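11/02/2021

Bench supplies and charging leads, second session

Carried on from the December list. Purpose unchanged: decide which of the socket units stay on the bench, which charger goes with which lead, and get rid of the pile in the drawer under the window. Revathi had already pulled out anything with a split jacket. Those are in the Brarkum crate and should not be put back.

Worked on the enclosure floor because the long bench was taken up with Cristóbal's hinge samples. The marble-patterned covering is smooth enough that a light socket unit slides when a plug is pushed in at an angle. Holding the unit down with the other hand is adequate. Byung-chul suggested a rubber mat. Not tried.

Units in use today: the round socket and the purple strip. The round one has its outlets on the top face, so a charger put into it stands upright. Anything plugged in near the edge is easy to knock. The strip is lower and takes up more length, with the AC sockets at one end and the USB ports at the other. It is marked 4USB SOCKET and S204. Entered in the book under S204, as the previous entry only said "purple one" and Wael took that to mean the Tirkia extension, now withdrawn.

Sorting rule. Lead and charger are matched by colour: green with green, peach with peach, teal with teal. This was Yolanda's proposal and it works provided people keep to it. The colours have no electrical significance. Where two chargers share a colour, either will do.

Leads. The multi-head ones are the main nuisance. The tips fan out and hook round anything near them, and a loop left loose will catch the neighbouring lead when either is lifted. Procedure agreed:

Unplug at the charger end first.
Gather the tips in one hand and let the rest hang until the twist comes out.
Coil from the tips towards the plug. Two turns of tape, not tight.
Label at the plug end only.

Coiling from the plug end was tried on the first lead and gave a knot at the split. Abandoned.

Mains cord of the round socket: route it away to the side, under nothing. It is white and hard to miss on the grey, but it is still the one people pull by mistake when they want a charging lead. Suggest a band of red tape near the plug. Cristóbal to do this when the new roll comes.

Plug-top meter (Felero, the older one with the scratched display) read up to 2 W with chargers fitted and nothing on the leads. Not significant, but the units should still be switched off at the wall overnight. The meter does not resolve small loads well and the figure should not be quoted to anyone.

Storage. Asked Chatzigeorgiou for a drawer insert, part 122, with compartments long enough for a strip laid flat. If they cannot supply it, the deep tray from the paint cupboard will serve with a divider cut down. Chargers go in the front compartment with the pins facing down. Leads behind, coiled, label upwards.

Outstanding: Revathi to check the fuse in the plug of the strip. Wael to amend the book. I still need to find the missing label reel, last seen with the torque drivers.

Layout during the session, before coiling:

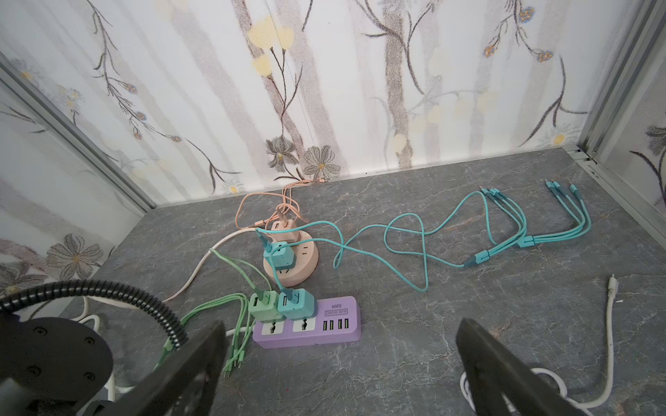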